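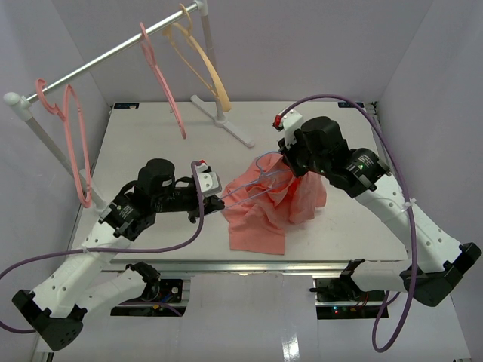 Two-armed robot learns to hang up a garment by skipping the boring parts

Robots have been promised as the end of housework for as long as there has been housework, and the wardrobe remains largely unimpressed. A new result from the Vudell lab goes some way toward closing the gap, one hanger at a time.

The group's method, called Tremar, trains a pair of arms on human demonstrations of getting a garment onto a hanger and then onto a rail. Plenty of labs do that. Tremar's trick is in the editing: it scores each stretch of a demonstration by how much the cloth moves in response to the grippers, and throws out the long passages in which a person was mostly dithering.

From 142 demonstrations, the trimmed version learned the task in a third of the training time and dropped the hanger less often. Trained on the full, undithered-with recordings, the same arms picked up the human habit of hovering over a sleeve as if waiting for it to apologize.

Crumpled cloth is hard on robots for the same reason it is hard on teenagers. It never lies the same way twice, and half of it hides under the other half. Thin hangers make things worse – once the fabric covers one side, the software has to guess where the rest of the plastic went.

The paper is frank about what's left. The method still struggles with buttons, and one full attempt takes up to 4 minutes. Tests on a second garment set, Ogundipe, are due in June. Socks were not discussed.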